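Chapter 2
Skating Before the Stick: How Young Players Learn to Move

Watch any group of eight-year-olds step onto the ice for the first time and you will see the same wonderful thing. They want the puck, all of them, right now! Their feet have other ideas. This chapter is about those feet, and about why a season that begins with edges, stops and falls so often ends with better passing.

Our main case is the youth club at Andolcombe, a small lakeside town with one rink and a very long winter. The club began in a barn with natural ice and had 31 skaters in its first season. When Tsutomu Ogura took over the junior program, it had grown to 173, and practice time was so tight that two age groups often shared the sheet. Ogura split the ice across its width and gave each half its own drills - a plan many clubs now use, and one we will return to in Chapter 5.

His first month had hardly any pucks in it. Players pushed off one foot and glided to the blue line. They stopped on the left side, then the right, then the left again (everybody has a bad side, and everybody would love to skip it). They played tag, which is a marvelous teacher of quick turns, and they practiced getting up from the ice until it took them a single breath. Parents grumbled a little. Then came the October games against Prultia, and the younger team was suddenly first to nearly every loose puck.

What had changed? A skater who trusts an inside edge can look up. A skater who looks up can see a teammate, and a pass becomes possible. We will take this chain apart link by link, beginning with the knees.

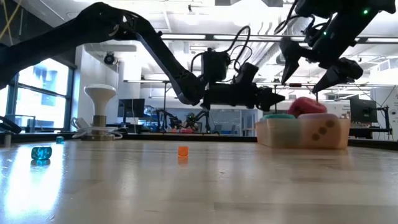

Key Terms

Inside edge: the side of the blade nearest the other foot, used for pushing off.

Glide: travel on one or both blades without a push.

Crossover: a step in which the outer foot passes over the inner one during a turn.

2.1 Bend Your Knees

Try this on dry land before you read on. Stand up straight and ask a partner to nudge your shoulder gently. Now bend your knees, keep your chest up and ask for the same nudge. Feel the difference? On skates it is greater still, and it is the first thing Ogura looks for when a new player steps through the gate.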